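Clestport Youth Assembly Opens Applications for Its Next Term

CLESTPORT, 09/12/2021 – The Clestport Youth Assembly is now accepting applications from residents between the ages of 15 and 22 who would like to represent their neighborhoods in the coming term. The assembly will seat young people from every ward in the city, along with members from the outlying communities of Hegde and Clomum, which are joining for the first time.

It has been a long road to this announcement, and all of us in the assembly office are very happy to be able to share it. When the assembly first met, it borrowed a lecture room at the public library and had no budget to speak of. Its members wrote their own rules of debate, argued over them for most of an evening, and then voted to adopt them with a good deal of cheering. Those rules are still in use, with a few changes, and the original handwritten pages are kept in the office and brought out whenever a new member asks to see them.

"I joined because a friend talked me into it, and I spent my first two meetings too nervous to raise my hand," said Malsha Karunaratne, the outgoing speaker. "By the end of my term I was standing up in front of the city council and asking them why the last bus to Hegde leaves before the evening classes let out. I'd like somebody else to have that feeling, and I hope they will go further with it than I did."

The question of the evening bus was one of three motions from the last term that the city council agreed to take up for formal discussion. The others dealt with study space during exam season and with the way the city advertises its summer jobs, which many young people said they only heard about after the deadline had gone by. A written reply from the council on all three is expected before the new members are sworn in, and copies will be given to everyone who is selected.

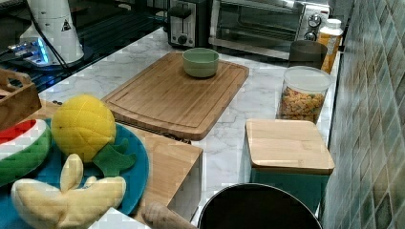

Members serve for one year and meet twice a month in the early evening, so that those who are in school or working can take part. There is a full weekend of training at the start of the term, covering how a motion is drafted, how the city budget is put together, and how to run a meeting where people disagree and still want to come back the next time. Travel costs are covered for all members, and a meal is provided at each sitting.

The new term also brings a change in how members are chosen. In the past, most seats were filled through schools, and that left out a fair number of young people who had graduated, were learning a trade, or were looking after family at home. This time, 9 seats have been set aside for applicants who are not enrolled anywhere, and anyone may put their own name forward without a letter from a teacher or employer.

"We had more than a few people tell us that they would have applied if they'd had someone to sign the form," said Debashish Chowdhury, program director of the assembly. "So we took the signature line off the form. I wish we had done it sooner, and I am grateful to the members who kept bringing it up at meeting after meeting until we listened."

Support for the expansion comes in part from Dilex, a Clestport printing company, which has offered to print 1,000 copies of the new members' handbook at no charge. The handbook was written by former members Ashraful Bandara and Oduor Lukumay, and it explains in everyday language what each city department does and whom to call there. Extra copies will be placed in libraries and community centers, and families are welcome to take one home.

An open evening will be held in the main hall of the Clestport Public Library for anyone who would like to meet current members before deciding. Parents, younger brothers and sisters, and the simply curious are all invited – there will be a short practice debate, and visitors may join in from the floor if they feel like it.

Application forms can be picked up at any branch library or at the assembly office on the second floor of City Hall. They may be filled out by hand and returned to either place. Applicants who need help with the form, or who would prefer to answer the questions in conversation, should ask for Arif Mollah, outreach coordinator, at the assembly office. The new term begins in July.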